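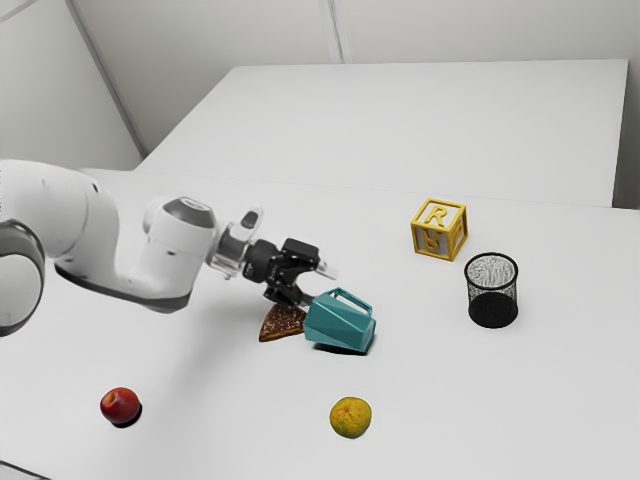 Tips for setting up a tabletop robot arm at home or in a shared shop

Last updated: Jan 3, 2020
Reading time: 5 min
Print this page | E-mail this page

These notes come from the arm build at the Wodgate shared workshop and from the smaller one Necati Erdem has going in his garage. Most of it applies to any hobby arm with a two-finger gripper.

Fix the base first. A clamp at the edge of the bench is fine for testing the joints one at a time, but it will creep once the arm is reaching. Bolt through the top with a wide backing plate underneath. Check the bolts again after the first week.

Try the layout in a simulator before you drill anything. Put the table in at its real height, drop in a few household shapes and run the arm over them. An apple, a jug on its side, an open mesh bin and a slice of bread will show up different problems: round things roll, flat things give the fingers nothing to close on, and a tall rim gets in the way of the wrist. Half an hour of this saved us moving the Wodgate base a second time.

Come at a jug by the handle. Open the fingers fully, stop above the handle, then go down slowly. If the jug is lying over, the handle may be pointing anywhere, so don't store one fixed wrist angle and expect it to do.

Keep the table a plain colour. Matte white melamine is good if your camera is picking out coloured objects, but glare from a window will spoil it. Saadet Işık hung a roller blind at Wodgate and stopped having to reset the camera every afternoon. Wipe the surface with a damp cloth and a drop of dish soap. Solvent cleaners will dull the finish.

Finger pads. Bare plastic fingers slip on glazed and painted things. Cut pads from an old bicycle inner tube, scuff both faces with sandpaper and stick them on with contact cement. Let them cure overnight. Talc left inside the tube will stop the glue from holding, so wash it out first.

Cables. Leave a loop at every joint and move the arm by hand through its full travel, power off, before you tie anything down. Use hook-and-loop straps until you are sure, then zip ties. Trim the tails flush or they will scratch your forearms.

Set the table height in software a little above the real height. Ours is 5 mm over. Bring it down once the arm repeats well.

Emergency stop. Mount it where you stand, well outside the arm's reach, and make sure it cuts power to the motors. Test it at the start of each session. Remember that some arms drop when the power goes, so keep fingers out from underneath.

Practice objects. The thrift store is the place for these. Avoid glass. Fruit is cheap and bruises where you grip too hard, which makes it useful for setting the force, and it can go in the compost afterward.

Write down your settings. We use a scribbler tied to the bench leg. The slow speed that worked in November had been changed by the next session and we had no record of the old value.

Spare gripper screws are in the top drawer at Wodgate, in the jar marked Skekley. Please put the small hex key back with them.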